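Chapter 7
Remakes, Remasters and Ports

9 min read
Last updated 20 October 2021

When a publisher brings back an old game, the first thing players ask is what kind of release it will be. The three common words are port, remaster and remake. They are used loosely in store listings and trailers, and two companies can use the same word for very different amounts of work. This chapter sets out how the terms are used in the rest of the book, and then looks at the choices a team has to make before any code is written.

A port moves an existing game to a machine it was not made for. The art, the music and the rules stay the same as far as the new hardware allows. Most of the work goes into things the player should never notice, such as timing, controller input, save files and memory. A port can still fail badly. A game written for one fixed processor speed may run its enemies at double pace on another machine, and a game that expected a tube television may look harsh on a flat panel.

A remaster keeps the original game but replaces some of what the player sees and hears. Textures are redrawn or enlarged, music is recorded again, menus are rebuilt for wider screens. The maps and the numbers behind the combat are left mostly alone. When the numbers do change, it is usually to fix errors that have been known for years.

A remake starts over. The story, the characters and the general order of events come from the old game, but the program is new and so is nearly all of the art. A remake may change the camera, the combat system, or the length of the whole game.

7.1 The case of Mukoldale

Much of this chapter refers to Mukoldale, a turn-based role-playing game by the studio Zedelow. The player manages a mining valley and the party of travelers who pass through it. The original shipped on 2 discs, with 19 playable characters and a script that was cut late in development. The publisher, Sison, later asked for a new version and gave the job to an outside studio, Jukness.

The Jukness team began by listing what they had. The compiled game was easy to find. The source code was incomplete, and the tools used to build the maps no longer ran on any machine in the office. The background paintings had survived only at the size used in the game — the larger originals were gone. The music was in better shape, with the composer's sequence files kept on a backup tape.

This is a common situation. Until fairly recently, few studios treated their working files as something worth keeping once a game had shipped. A team that plans a remaster may find that it can't make one, and has to choose between a plain port and a full remake.

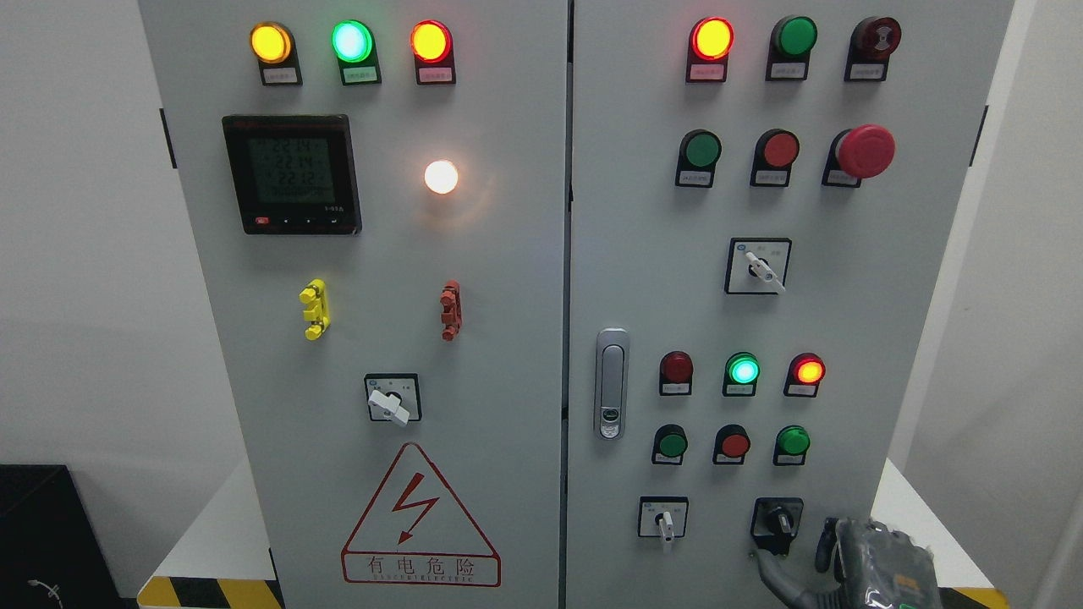
Marit Granström argued in a reply to an early draft of this chapter that missing files are given too much of the blame. In her view a team can redraw a painting or rebuild a map in a known amount of time, and the harder problem is agreeing on which version of the game is the real one. Mukoldale had been released in two regions with different enemy strength, different prices in the shops and one dungeon that appeared only in the later edition. Players in each region remembered their own version as the correct one.

Her point is taken up in section 7.3. For now it is enough to say that every new version of an old game has a reference version, chosen on purpose or by accident. If the team doesn't name one, the reference becomes whichever copy the programmers happen to have on their desks.

7.2 What players notice

Players tend to notice small changes before large ones. In May, Jukness ran a closed test of its Mukoldale work and collected 400 written comments. The most frequent subject was the typeface used in the dialogue boxes. The second was the sound made by the menu cursor. The new lighting in the valley, which had taken far longer to produce, came much lower on the list.

Text is a special case. Old role-playing games used letters drawn by hand on a small grid, and the shape of those letters set the length of each line. A modern typeface fits more words in the same box, so pauses in the dialogue no longer fall where the writer put them. A joke that once waited for a button press may now be given away in the line before it.

Exercises for this section are at the end of the chapter.

Related
Chapter 6: Regional Releases and Translation
Chapter 8: Saving the Source
Reading List: Sound and Music in Role-Playing Games
Glossary of Terms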